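The breakfast counter, and other promises

By Ea Thygesen

There is a sort of kitchen advice that comes round every summer, when people have time to look at their worktops and dislike them. It says that if you gather everything to do with the first meal of the day in one place, your mornings will improve. You will be calmer. You will eat sitting down. The word used is "station", as if toast were a train.

I have now read a good deal of this, and I remain where I started, which is doubtful. Breakfast in most homes takes a few minutes and is eaten by people who would sooner be asleep. I am not sure it needs its own department.

Perihan Karakaya thinks it does. She plans kitchens for a living, mainly small ones, and the breakfast counter is the part of the job she will argue about longest. She calls her version the Prenach layout, after the street where she first tried it, and she has put it into 19 kitchens so far. The rules are simple enough. The board goes in the middle and stays there. Whatever makes heat goes at one end. Dry things stand along the wall, and the counter in front of them is left alone.
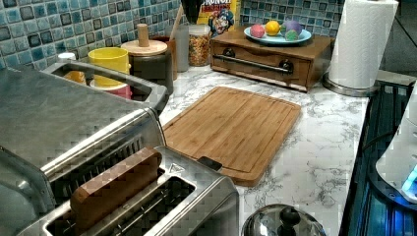
My first objection was to the number of machines. A toaster oven will toast bread. It is one of two jobs promised in the name. To put a two-slot toaster next to it looks to me like buying an umbrella and then a hat for the umbrella. Karakaya has heard this before. The oven, she said, is for cheese, for reheating, for the roll that went hard yesterday, and it is slow. The toaster does bread and does it quickly, and if you take it away people go out and buy another one.

She may be right about that. I have known two households give up a toaster on principle, and both had one again by December. What I don't accept is that the pair of them deserve a whole end of the worktop. A toaster oven is a large thing with a flat top, and everyone I know with a flat-topped appliance ends up storing post on it.

Then there is the bread box. I have some feeling for bread boxes, having grown up with one, but I can't claim it kept bread any better than a bag and a peg. Ours kept crumbs very well. The wooden ones with a dark bar handle are handsome, and I suspect that is most of what they are for. They also have a top, and a top is a shelf, and on a shelf somebody will put a plate, and on the plate will go whatever was in their hands. In Perihan's test kitchen it was a light-blue plate of coloured balls. I have seen keys, plasters, a single glove.

Pieter Martens, who fits worktops and has fitted several of hers, is blunter than I am. "People ask me for 100 things to go on the counter and then they ask me why it's small," he said. He has no quarrel with the layout but he doesn't believe in any of them lasting past the first month. In his view the only layout that matters is where the sockets are. A toaster lives where its lead reaches. You can draw what you like on the plan.

He has opinions on surfaces too, as you would hope. The fashion for a white top with grey marble veins is now so settled that customers ask for it without looking at anything else, and he has stopped trying to talk them into plain. His complaint is about crumbs. A heavy pattern hides them, and he says owners praise it for staying clean when what they mean is that they can't see.
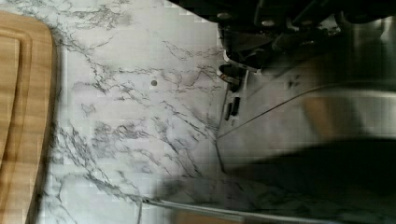 I tried this at home on a sample he lent me, with the burnt end of a loaf. He has a point. A dark crumb on a vein might as well be part of the stone. On the pale areas it shows up perfectly well, so you wipe those, and feel you have done the job. I don't hold this against the pattern. Most of what we buy for kitchens is bought so that we can feel we have done the job.

The board is where I expected to be won over, and I partly was. Karakaya's is bamboo, rectangular, with rounded corners and a groove near the edge. The groove is meant for juice. It is a sensible thing to have under a roast and a slightly comic thing to have under a bagel, but I'll admit it catches crumbs that would otherwise be on the floor, and a tomato is a wetter object at seven in the morning than at any other hour.

What makes the difference is that the board is never put away. I had assumed this was for looks. A board on a counter says that somebody cooks here, in the way a guitar on a stand says that somebody plays. But leaving it out does something more useful. An empty board is the one flat place people hesitate to dump things on. Put down a board and you have reserved the space.
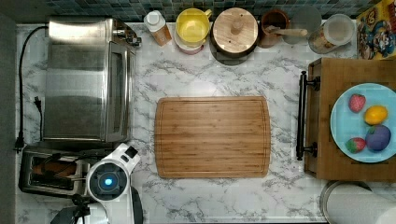 Along the wall, matters are less convincing. The theory is that the back row holds only what breakfast uses. In practice a back row fills from the ends. A crock with a wooden spoon in it is fair enough if you make porridge. A dark pot with a wooden lid and a knob could hold anything, and that is the trouble with it. I asked Karakaya what ought to go in a pot like that and she said tea, then coffee, then that it was up to the client. I have a pot at home on the same basis. It contains string.

Clear containers at least tell you the truth. You can see the stuff going down and buy more. Here I think the storage trade has been right all along, however much it charges for the news, although it does nothing for cereal. Decanting cereal strikes me as a hobby. You open a box, pour the contents into a jar, find that the jar is smaller than the box, and now own both. Crunch Berries look cheerful behind glass, I grant you. The box they came in is still there behind the jar, and it is the brighter of the two.

Aino Väisänen has lived with the Prenach layout for two years, in a flat with one window and three children, so I went to her for the case against. She wouldn't quite make it. The bread box went to her sister. The tray with the metal handle she uses every day, for carrying the whole lot to the table and back again. The cereal has never been near a jar. "I kept the gap," she said, meaning the clear stretch in front of the wall, and she was rather fierce about it. Nothing is allowed to spend the night there.

That is a smaller claim than the one on the plans, and I find it easier to believe. It costs nothing and you can't buy it in a shop. It is also, if we are being strict, a rule about tidying up, and my grandmother had it without a name or a street to call it after. 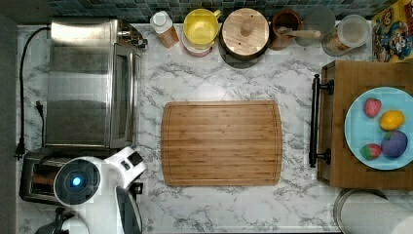
I put this to Karakaya, who took it well. She said a rule is easier to keep if the room is on its side, and that most counters are arranged to lose. With the hot things all at the left and the dry things pushed back, the middle stays clear by default. With a toaster in the centre, she said, you get a counter in two halves, neither of them big enough to butter anything on.

I tried moving mine. It took some time, chiefly because of the cables, and Martens was correct that the lead decides. A power cord running down the side of a counter is the least lovely thing in any kitchen, and no plan I have been shown has ever included one. I now have one too. The toaster is at the end, beside the wall, the board is in the middle, and the string has gone in a drawer.

Have my mornings improved? I ate standing up on Thu 16 July, and on the days either side of it. I did it over the board, though, and there was less to sweep. I would not pay a designer for that, and I would not buy a bread box. The second toasting machine I am still arguing about, mostly with my husband, who wants the oven.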